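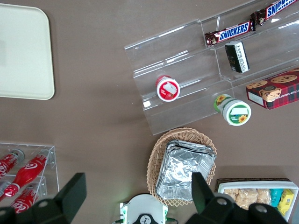
Ticket: Price labels print lower and lower on the roll
Product: Plamow for tablet, with Cluto label printer
Opened by: Wanpen Limsakul, Klinhom
Opened: 2020-11-09
Priority: Normal
Status: Solved

Wanpen Limsakul wrote:

Good morning,

I manage the small shop at Klinhom guesthouse. We sell snacks, drinks, soap and postcards to our guests, and we print our own price labels with Plamow and the Cluto printer. It worked well from January until last week. Now the text does not stay in its place.

I will try to explain exactly. The first label is correct. On the second label the text is a little lower. On the third one it is lower again, and so on, until the price is printed on the empty space between two labels and the bottom of the price is on the next label. If I open the cover and close it, the printer feeds some paper and then the first label is good again. After this, the same thing starts from the beginning.

The labels are 60 mm wide and 25 mm high. They are from the same supplier as before, and I opened a new roll to be sure. The new roll does the same.

What I did already:

I turned off the printer and the tablet, waited, and turned them on again. No change.
I cleaned the print head with the pen that came in the box. The text is darker now, thank you for the pen, but it still moves.
I deleted the printer in Plamow and added it again. No change.
I printed from the second tablet, the one at reception. There the labels are correct! I printed a long row and all of them were good.

The last point is strange for me. It is the same printer and the same roll. I hope it helps you. I can use the tablet at reception for some days, but my colleagues need it for check-in, so please do not leave me with this solution for a long time.

Best regards,
Wanpen Limsakul

Brodusham support wrote:

Hello Wanpen,

Thank you for the very clear report. The test with the reception tablet is useful. If one tablet prints well on the same printer and roll, the sensor is probably fine and we should look at the settings on the shop tablet.

Please send us the following from both tablets:

1. The Plamow version (Menu, then About).
2. The values under Printer, Media: width, height, gap and media type.
3. The print scale (Menu, Printer, Advanced).

Please don't reset anything yet. We would like to see the values as they are.

Wanpen Limsakul wrote:

Hello,

I wrote everything on paper first and then I typed it here, so I hope there is no mistake.

Shop tablet
Version: the newer one, it updated itself during the night. Under the version it says "Update installed".
Width 60, height 25, gap 0
Media type: Continuous
Scale: 75 percent

Reception tablet
Version: older. It says "Update available".
Width 60, height 25, gap 2
Media type: Label with gap
Scale: 75 percent

So the gap and the media type are different. I did not change them, and I asked my colleagues and they say the same. I believe them – the menu has a PIN and only I know it.

The scale is 75 percent on both because I chose it in January. Our product names are long, in two languages, and with the full size they did not fit. Please tell me if this is wrong.

I did not touch anything, as you asked.

Brodusham support wrote:

Hello Wanpen,

This explains it. With media type Continuous, the printer doesn't look for the gap between labels. It feeds exactly 25 mm each time, but your labels repeat every 27 mm when you include the gap. So each label starts 2 mm off from the one before. Opening and closing the cover makes the printer find the edge again, and the first label after that is correct.

Please do this on the shop tablet:

1. Go to Menu, Printer, Media.
2. Set the media type to "Label with gap".
3. Set the gap to 2.
4. Tap Save. Wait for the green message before leaving the page.
5. Turn the printer off. Hold the feed button, turn the printer on, and release the button when the light blinks. It will feed a few blank labels while it measures them.
6. Print a test row and let us know.

Your scale of 75 percent is not a problem. It changes only the size of the text and not how far the paper moves.

Please also leave the reception tablet on the older version for now.

Wanpen Limsakul wrote:

Hello,

I followed the steps one by one. Steps 1 to 4 are done and I saw the green message. In step 5 I had to try twice, because the first time I released the button too early and the printer only made a beep. The second time it fed the blank labels.

The test row is good. All the prices are in the middle.

But then I printed the real labels for the drinks and the text moved again, the same as before. I went back to the Media page and it says Continuous and gap 0 again! I changed it again, saved, and printed a test row: good. I printed the drinks: bad, and the setting is back to Continuous.

Then I printed the postcards, and those were good too, and the setting stayed. I tried this several times to be certain. It happens with the templates "Drinks" and "Snacks" only. "Soap" and "Postcards" do not change the setting.

Maybe it is important: Drinks and Snacks are the old templates, which I made in January. The other two I made later.

Brodusham support wrote:

Hello Wanpen,

Yes, it is important, and you have found the part we were missing. We tried it here with a template saved in an old format and got the same result.

In the older versions, a template did not store a media type. The newer version expects one. When it opens an old template and finds none, it uses Continuous with gap 0 and then, wrongly, saves this back to the printer settings. Your templates for soap and postcards were made in a format that already has the media type, so they are fine. The reception tablet is also fine for now, as the older version ignores the missing value.

We have passed this to the developers. Until there is a fix, you can repair the two templates yourself:

1. Set the Media page to "Label with gap" and gap 2 again, and save.
2. Go to Templates and press and hold "Drinks".
3. Choose "Duplicate". Do not open the original.
4. In the window that appears, turn on "Use current media settings".
5. Give the copy a new name and save.
6. Print from the copy.

If the copy prints well, do the same for "Snacks". Keep the originals until you have checked that all products are in the copies.

Wanpen Limsakul wrote:

Hello,

It works now. I made "Drinks new" and "Snacks new" and printed all the labels for both shelves. The text stays in the middle from the first label to the last, and the Media page still says "Label with gap" and 2 after printing. I also turned everything off for the night and checked again this morning. Still good.

Two small remarks, if you permit.

In the copy, the products were there, but the order was changed. Before, I had the order of the shelf, and now it is by alphabet. I put them back by hand and it was not difficult, but for a shop with many products it would be a lot of work.

Also, the instruction "press and hold" did not work for me in the beginning. The menu opens only if I press on the name of the template. If I press on the small picture beside it, the template opens, and this is exactly what we should not do. Maybe you can write this in your guide.

I have one question. When the reception tablet gets the update, will I have the same problem there? The templates are shared between both tablets.

Brodusham support wrote:

Hello Wanpen,

Good to hear. You can delete the original "Drinks" and "Snacks" templates now, and they will disappear from the reception tablet too. After this it is safe to update that tablet. Please check the Media page once after the update.

Thank you for both remarks. The order of products is a separate fault and we have added it to the report. We have changed the step about press and hold in the guide to say "press and hold the name".

Is it all right if we close the ticket?

Wanpen Limsakul wrote:

Yes, please close it. I deleted the old ones and updated the reception tablet after the check-in time. The Media page is correct – label with gap, 2. I printed one row of soap and one row of drinks from there and both are good.

Thank you for your patience and for the steps with numbers, they are easy to follow for me.

Wanpen

Internal note, Brodusham support:

Closed with workaround. Cause: old-format templates without media type write Continuous / gap 0 to the printer profile when opened. Second fault: "Duplicate" loses manual product order. If another customer reports text drifting down the roll, ask first for the Media values after printing, and then for the age of the template. Replacing the roll or cleaning the head will not help in this case.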